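Getting the apartment ready for a buyer's visit

We sold our place in Llewellyn last February, and I learned a few tricks along the way! My first one – clear the hallway before you touch anything else. Buyers stand there for a good 2 minutes while they take off their coats.

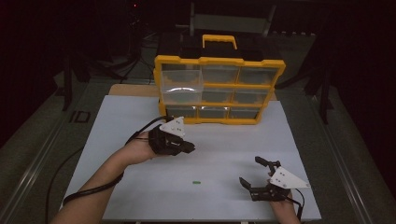 Next come the doors. Ours squeaked like mad, and a bit of candle wax rubbed on the hinge pins fixed it in 15 minutes. Scuffs on the baseboards come off with a damp sponge and baking soda (go easy on glossy paint).

Oh, and open the windows early – our agent Tekle Ayele swore by that, even in the cold.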